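斑点柄(作業面)

出典: 室内用品事典

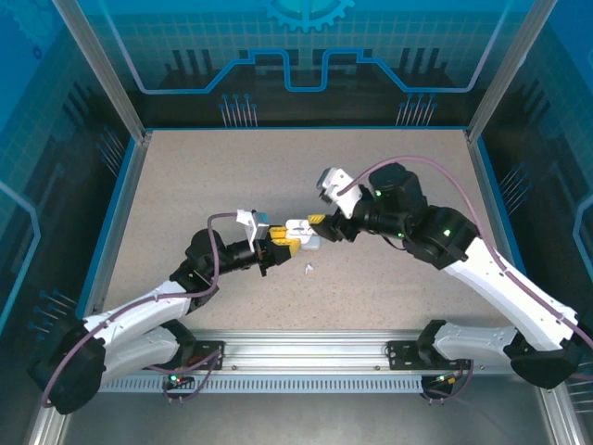
細かな斑点のあるベージュの長方形の作業面。中央付近に白い小さな物、その手前に二股の白い小片。

斑点柄(はんてんがら)とは、机、作業台、調理台などの上面に用いられる表面意匠の一種で、単色の地に微細な点を不規則に散らしたものをいう。地色にはベージュ、灰色、白などが多い。木目柄や石目柄と異なり方向性をもたず、板の向きを問わずに裁断、接合ができる。

概要
点の大きさ、密度、地色との明度差によって見え方が変わる。点が細かく明度差が小さいものは、離れて見ると単色に近い。点が粗いものは模様として認識され、内装全体の配色に影響する。

製法
印刷紙に樹脂を含浸させて熱圧する方法、着色した粒を樹脂に混ぜて成形する方法、塗料を飛沫状に吹き付ける方法がある。印刷による柄は表層にとどまるため、深い傷が入ると下地が露出する。粒を混入した板は厚み方向にも柄が続き、研磨による補修が可能である。

視認性
単色の面に比べ、細かな擦り傷や粉塵が目立ちにくい。一方、点と同程度の大きさの屑や部品は見落とされやすく、細かい手作業では無地の敷物を併用することがある。白色の小物を扱う場合、地色がベージュであれば輪郭の判別は比較的容易であるが、半透明の部分は地色を透かすため境界が不明瞭になる。光沢の強い仕上げでは照明の映り込みが加わるので、作業用には艶消しが選ばれる。

寸法
規格は製造者により異なる。Rallis社の卓上用天板は奥行600mmを基本とし、補助台用に幅375mmの細幅品がある。同社の設計者ヒルベルト・アランゴ(Gilberto Arango)は、斑点の配置を5種の版から組み合わせ、隣り合う板で同じ並びが続かないようにした。

手入れ
日常の清掃は固く絞った布による乾湿二度拭きとする。汚れが柄に紛れるため、斜めから光を当てて拭き残しを確認する。研磨剤入りの洗剤は、艶消し面に部分的な光沢むらを生じさせる。

関連項目
天板
作業台
石目柄
化粧板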